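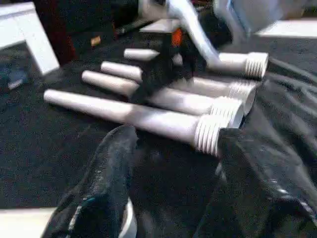
Does buying a refill always use less plastic than buying a new bottle?

It depends on how often people go back for the second refill, and most companies selling refills don't publish that number.

Thursday, October 22, 2020
By Tanveer Chaudhry

Search this site Enter keywords Go

Speaker notes, Pokmont Library evening talk, "What the Label Says"

Start slow. People will still be finding chairs. Ask who has a refillable bottle at home. Then ask who has refilled it this month. Wait for the laugh and don't step on it.

I buy this stuff too. I have a Mosent hand soap bottle by my sink, the heavy kind, and I paid too much for it. Say this early so it doesn't sound like a lecture.

First point: heavy bottles. A bottle made to last is thicker than one made to be thrown out. Thicker means more plastic at the start. You have to use it for a good while before you come out ahead, and until then you are behind. The ads talk as if you are ahead the day you open the box. Ask the room how long they think they keep one. Then ask what happens when the pump breaks. (Mine broke in July. Mosent would sell me a new bottle. They would not sell me a pump.)

Second point: the word "recyclable." All it has to mean is that the material can be recycled somewhere. It says nothing about your town or your truck. Small caps, pumps with a spring inside and anything with two materials stuck together are where I would start asking questions. Read out the back of the Fan shampoo pack here. It says "100% recyclable" in large type and "where facilities exist" in small type. Read both at the same volume. Pause.
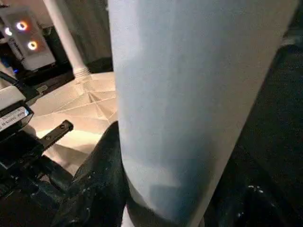 Color is where I get the most arguments, so take this part slowly. Brown paper sleeves, leaf green caps, soft grays: shoppers read all of these as "kinder," and I have yet to see anyone show that the color had a thing to do with it. White does the same job in a different mood. Look at how pale and smooth and matte that cylinder is. Ask the room whether they'd guess it was better or worse for the planet than a shiny red one. Hands will go up for better. Then ask what they're basing it on. A finish can't tell you what the plastic is or where it ends up, and yet we let it vote.

Skip if short on time: the Brekumska story. Brekumska sold a floor cleaner in a clear bottle, then switched to a frosted one and put "new greener look" on the shelf tag. Look! They told us themselves. I wrote and asked if the bottle had changed in any other way. The answer thanked me for my interest.

Third point: the survey. Be careful with this one. Mosent says it asked 952 customers and most of them "plan to refill." I asked for the questions and got them, credit where it's due. The question was "Do you plan to refill your bottle in the future?" Of course they do. I plan to floss. What I want is sales: how many bottles went out, how many refills went out after. They have that in a spreadsheet. They chose to run a survey.
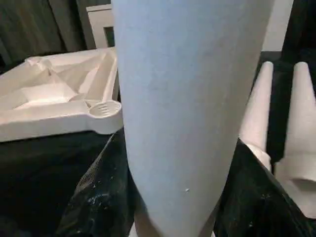

And even sales would only get us halfway, as a refill pouch is a thing you throw out too. Most pouches I've picked up are layers of film pressed together, hard to pull apart, and my town won't take them. So the fair comparison is one heavy bottle plus its pouches against the cheap bottles you would have bought. Wajid Abbasi worked this out for his own kitchen and kept the packaging in a box in his garage for 15 months. Have him stand up if he's there. His answer was that refills won on weight and lost on what he could put in the bin. Somebody will ask which matters more. I don't know, and I'd be wary of anyone who answers that fast.

Likely pushback: "Isn't something better than nothing?" Sometimes. If the something makes you buy less, fine. If it makes you feel good enough to buy another bottle that matches the bathroom, then I'd like to see the math. Don't get snippy here. Last time I got snippy.

Also likely: "What do you do?" Bar soap. A big jug of dish soap, poured into an old bottle that I never paid extra for. I rinse what my town takes. It's dull and it saves me money.

Questions to leave up on the last slide:
Can I buy the part that breaks?
Does my own town take this, cap and all?
How many refills did you sell last year?

Handout is two-sided, on the table by the door. The Mosent question is printed in full on the back with their reply. If anyone from Mosent turns up, give them the floor for a few minutes, and ask about the pump.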